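Progress report to the Pralunow Fund, February 8, 2025
Project: Takivero garment-handling cell
Prepared by: Celmont Workshop, maintenance side

Your last letter asked why a line for fasteners appears twice in the budget. The short answer is that we bought the wrong ones first. The longer answer takes up most of this report.

The gripper on the Takivero arm had been working loose at the wrist, slowly enough that we spent two weeks in January blaming the calibration. We recalibrated 13 times. The calibration was fine. The wrist camera was tilting a hair with every grasp, and the arm was loyally going where a crooked camera told it to go.

The mount has now been refitted with the correct screws and the camera connector reseated. We check both before each run, along with the cable where it leaves the connector, and initial the sheet taped to the cabinet.
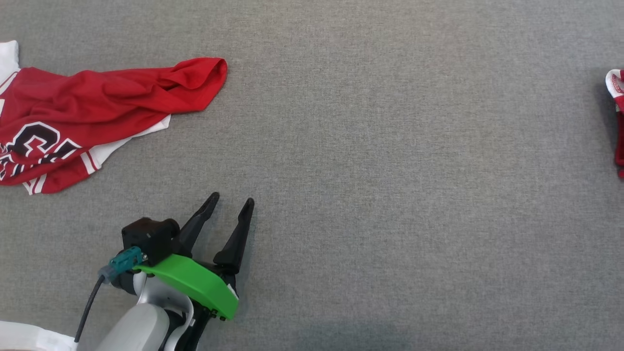

Gripper open over the carpet, with the green housing and camera connector in view.

Acceptance for the refit was 200 grasps on soft clothing without touching the mount. Sports jerseys were chosen for their slippery cloth and big printed characters, which fold into shapes the software has strong and mistaken opinions about. The arm finished all 200 and dropped 3, every one of them on a hem. We are calling this a pass — the Quintana arm next door has never been asked to do it, so we have the local record.

Raised pickups are the second half of the work. The fingers have to come in low over the upholstery and take cloth without taking the cushion too. 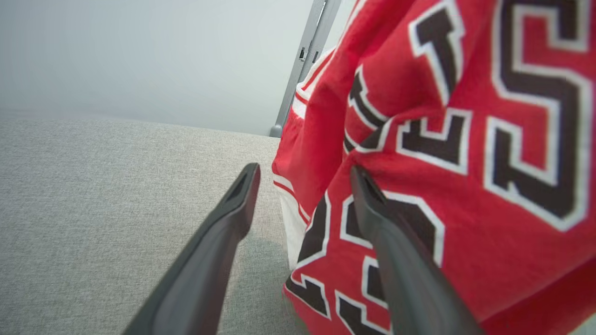 Approach height is still set by hand at the start of a session. It takes longer than we would like, and the person doing it tends to mutter. An automatic routine is written and will be tried in late February, once the spare finger pads arrive.

Spending is within the quarter's budget, duplicate screws included. The wrong ones are in a labeled jar and available to any grantee who can use them.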